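Robot Learning for Manipulation
Handout 3: Learning from demonstrations with a wrist view
Orhun Yalçınkaya
Thursday, September 29, 2022

Please read this handout before the lab. The first half repeats what I said in the lecture, the second half has the results which I only showed quickly, and the questions for the written homework are at the end.

1. The problem

We want a policy that takes the last observation of the robot and gives the next motion of the arm and the gripper. We do not write this policy by hand. We collect demonstrations from a person who drives the robot, and we train a network to repeat what the person did in the same situation. This is called behavior cloning. In its simple form it is supervised learning, with the observation as input and the action of the person as the target.

The difficulty is known from the second lecture. The network makes a small error, the small error brings the robot to a state which is a little different from the training states, and there the next error is larger. For a task of T steps the total error can grow with T squared in the worst case. You should be able to repeat this argument on paper.

Two choices have a strong effect on how bad this becomes: what the robot observes, and how the action is written. Today we speak mostly about the first one.

2. Fixed view and wrist view

A fixed camera sees the whole table. It is easy to understand for a person, and the background is always the same. But when the camera is moved by a few centimeters between training and testing, the policy often fails, as it has learned the relation between pixels and table positions for one camera place only.

A wrist camera moves with the hand. The fingers are always at the same place in the view, so the network can learn the relation between finger and object directly. If the object and the hand are moved together on the table, the close view stays almost the same. This gives us some invariance for free, and we need less demonstrations to cover the table.

The price is that the wrist camera sees little. When the hand comes near to a large object, one flat side can fill most of the view, and a flat side of cardboard has almost no features. The useful information is then only in a small region, mainly the lower edge of the box and the two fingers under it.

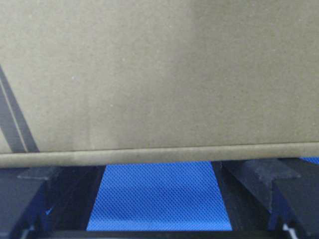 For a person it is not difficult to say if the edge is level or if one side is higher. For the network it depends on the resolution. In our first version we reduced the input so much that a tilt of the edge became smaller than one pixel, and the policy could not react to it. We lost almost all of February before we understood this. So my advice is: look at the input of your network at the size which the network receives, with your own eyes, before you train anything.

A second problem is depth. From one view, a flat surface without print gives very weak information about distance. We use the last two observations, so the network has some motion to work with, and we add the opening of the gripper and the height of the wrist as numbers. We do not give the joint angles. When we gave them, the network learned to follow the average path of the demonstrations and gave too little attention to the camera.

3. The experiment

The data set has the name Hirier and the policy code is called Keskin. You will find both names in the lab folder. Hirier has 278 demonstrations of bringing the fingers to the bottom edge of a cardboard box and closing. We trained with 200 of them. The rest was kept for choosing the learning rate and the stopping point, and it was never used for training.

We compared three policies:

Policy A uses the fixed camera only.
Policy B uses the wrist camera only.
Policy C uses both, with a separate encoder for each view. The features are joined before the last layers.

All three have the same action: the change of the hand position and orientation, written in the frame of the hand, and the gripper command. Please note the words "in the frame of the hand." If you write the action in the frame of the robot base and use only the wrist view, the network cannot know in which direction the base is, and the same view can ask for two different actions. Students make this mistake every year.

4. What we found

Policy A was good in the long approach and weak in the last centimeters. It often arrived with the fingers a little too high and touched the face of the box.

Policy B was the opposite. When it started with the box in view it was the best of the three at the edge. When it started far away it sometimes moved to the wrong side, and then it had no way to come back.

Policy C was the best in total, but by less than we expected. When we covered the wrist camera, its performance fell to below that of policy A. When we covered the fixed camera, it fell only a little. From this we think that policy C uses mainly the wrist view. I say "we think" on purpose. A covered camera is also a state outside of the training data, so this test is not a clean one.

We also looked at the validation loss. It did not predict the order of the policies on the robot. Policy A had the lowest loss, because the approach has many easy steps and the closing has few. If you report only the loss, your reader will get the wrong idea.

5. Homework

a) Show for a wrist camera fixed to the hand why the action in the frame of the base is ambiguous. A drawing with two hand positions is enough.

b) Propose a weighting of the loss which gives more importance to the steps near contact. Say what can go wrong with your weighting.

c) Describe a better test than covering the camera to find out which view policy C is using.

Write your answers in full sentences, two pages at most. Bring them to the lab on paper.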